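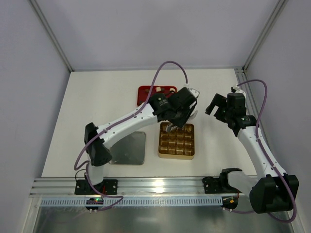

Eravar is hiring a Packaging Test Technician for its laboratory in Sodum. The position is full time and permanent. Applications close on Wednesday, March 12, 2025.

## Position summary

Eravar tests shipping cartons, inserts and pallet loads for food and consumer goods manufacturers. The technician prepares samples, runs compression and drop tests according to written procedures, records the results and maintains the sample store. The position reports to the laboratory supervisor. It has no direct reports.

The work is divided between the Sodum laboratory and the conditioning rooms at the Nornelow site, which are used mainly for long-duration humidity tests. Travel between the two sites is by company van. A technician can expect one visit to Nornelow in a normal week and more in November, when several clients submit their annual requalification samples.

## Duties

- Receive, label and log incoming samples, and report transit damage to the client contact before testing starts.
- Condition corrugated samples to the temperature and humidity stated in the test plan.
- Set up and run box compression, edge crush, drop and vibration tests.
- Inspect failed samples, classify the failure (panel buckling, score line split, joint separation, insert displacement) and photograph it for the report.
- Draft the results section of the test report using the laboratory template. The supervisor writes the conclusions.
- Perform daily checks on load cells and drop tables, and schedule outside calibration before certificates expire.
- Dispose of samples at the end of the retention period, or return them if the client has asked for this in the test plan.

Some projects involve design comparison. In these, the technician cuts and assembles short runs of prototype cartons on the sample table from supplied drawings and tests them against the client's current carton. Sampaio, the in-house drawing and project system, is used for all prototype work. Training is provided and prior experience with it is not expected.

## Requirements

- A high school diploma or equivalent, plus 3 years of work in a test laboratory, a packaging plant or a quality control department. A two-year technical degree may be substituted for 2 of the 3 years.
- Ability to read dimensioned drawings and to measure with calipers, a micrometer and a steel rule.
- Working knowledge of spreadsheets, including basic statistics (mean, standard deviation, range).
- Clear written English.
- A valid driver's license.
- Ability to lift 30 pounds repeatedly and to stand for most of a shift. Heavier samples are moved with a pallet jack or lift table.

The following are useful but not required: familiarity with corrugated board grades and flute profiles, experience with vibration controllers, forklift certification, and experience in a laboratory that is audited by outside bodies.

## Hours and conditions

The standard week is Monday through Friday, 7:30 a.m. to 4:00 p.m., with a half-hour unpaid lunch. Long compression tests sometimes end outside these hours. When that happens, one technician stays or returns to unload the machine, and the time is paid as overtime. This duty rotates through the test team.

Conditioning rooms are kept cold, dry or humid according to the test plan, and single visits are kept short. Hearing protection is worn near the vibration tables. Safety shoes are required in all test areas. Eravar pays for one pair per year.

## Pay and benefits

Pay is hourly and depends on experience. The rate will be stated in writing before the first interview. Benefits include health and dental insurance from the first day of the month after hire, paid vacation and sick leave, and a training allowance of $700 per year. The allowance may be used for courses, exam fees or textbooks related to the work.

## Selection process

Selected applicants will have a short phone interview, followed by a visit to the Sodum laboratory. The visit includes a paid practical exercise of 80 minutes in which the applicant measures a set of cartons, runs one supervised compression test and writes up the result. No preparation is needed. Safety equipment is supplied.

## How to apply

Send a resume and a cover letter of no more than one page to the Eravar personnel office, with "Packaging Test Technician, Sodum" in the subject line. The letter should describe one measurement or inspection task you have carried out, the equipment used and how the result was recorded. Do not include confidential material from a current or former employer. References are requested only after the laboratory visit.

Applicants who need an adjustment to any part of the process, including the practical exercise, should say so in the letter or by phone.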